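How to Get White Rings Out of a Wood Table
Gobnait Hegarty, Navness Home Notes

A white ring means moisture is trapped in the finish. A black one has gone into the wood itself and needs sanding, so stop here if yours is black.

You will need:
a hair dryer
two soft cotton cloths
plain mayonnaise or petroleum jelly
paste wax

1. Clear the table and wipe it with a barely damp cloth. Dry it right away.
2. Set the dryer on low and hold it 10 inches away. Keep it moving for a few minutes.
3. If the ring is still there, rub in a little mayonnaise along the grain and leave it overnight.
4. Wipe it off in the morning and buff with the second cloth.
5. Finish with a thin coat of wax - thin enough that you can hardly see it go on.

I learned this in 1988 on an oak sideboard with some 11 rings on it. Two of them needed a second night. 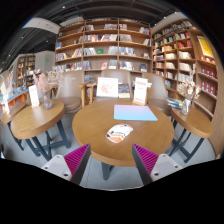

2 min read

Round tops are easiest to wax from the middle outward. Do the edge last, with a fresh part of the cloth. Let the wax haze over before buffing, and wait a day before you put anything heavy back on top.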